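4. Standing the posts up

By now you should have your Flekar posts off the print bed and a cup of tea beside you (if you're still printing, go back to section 3, there's no rush). I've set up a fair few Gakumska games and this is the bit I like best, because it's where the pile of parts starts to look like something you can play with.

You need two posts to begin with. Each one is a square upright with a flat base that spreads into four lobes, and the lobes have round holes through them. Leave the holes open for now. They're for the screws in section 6, and only if you want the posts fixed for good.

1. Wipe the table. Crumbs are the enemy, and even one under a lobe will give you a wobble.

2. Turn each post over and run a finger across the underside. If you feel a bump, rub it down with 500 grit paper until it's gone.

3. Stand the first post where you want it and press lightly on the top of the upright. It should sit still.

4. Stand the second one next to it with a gap of 25 mm between the nearest lobes. I cut a strip of card to that width and keep it in the box.

5. Crouch down and look along the table top. Both uprights should be straight, and if one leans, turn it a quarter and look again. 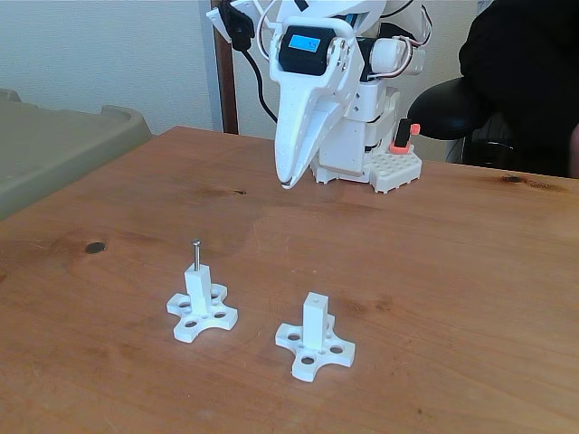
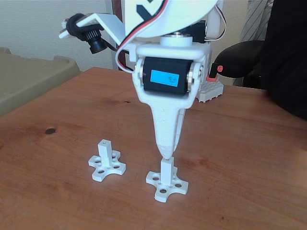 Two white posts on the wooden table, each standing on its four-lobed base.

Note: I do all this on a wooden table, but any flat top will do. On a very shiny one the posts can slide about when you drop a tile on, so put a thin cloth down first. The cloth that comes with the Widulari box is fine, or use a tea towel with no seams in it!

6. Try one tile on each post before you bring the rest out. It should drop down the upright under its own weight. If it sticks halfway, sand the corners of the post a little – just the corners, the flat sides are best left alone.

Caution: never pull a stuck tile off sideways. The upright can snap where it meets the base, and I've got a drawer of broken ones to prove it. Hold the base flat with one hand and ease the tile straight up with the other.

Once both tiles drop cleanly, go on to section 5 and sort your colours.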